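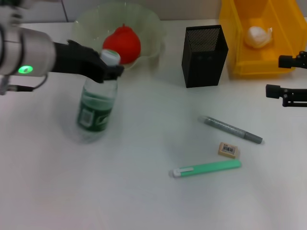
A gripper closed on the top of a water bottle, with a bowl and a yellow bin farther back on the table.

I'd been asking Ditte Hviid for an interview since August, and when she finally said yes it was for a Thursday at 7:30 in the morning (I am not a morning person!). She writes the handling rules for robot arms at Flimgate, and she had a binder under her arm before I'd found a chair.

"Start with page 5," she told me. "Everyone wants to start with speed limits, and I get it, but page 5 is who's allowed to press reset."

So who is? One named person per shift, it says, and the name goes on the wall. Ditte got the idea from Grethe Brøndum over at Kragh, who once read through 818 stop reports and found 558 with no name on them at all. "That scared me more than any crash," Ditte said.

I asked about two arms sharing one table, which I'd have thought was the hard part. "Oh, we fought about that for weeks!" she laughed. The rule they settled on is pretty plain: each arm gets its own half, and if one has to cross over, the other one parks first. Fingers stay open when parked, too.

And does everybody follow it? She made a face. "Mostly. People skip the log when it's close to lunch." She's rewriting that page now, and she wants it down to four lines.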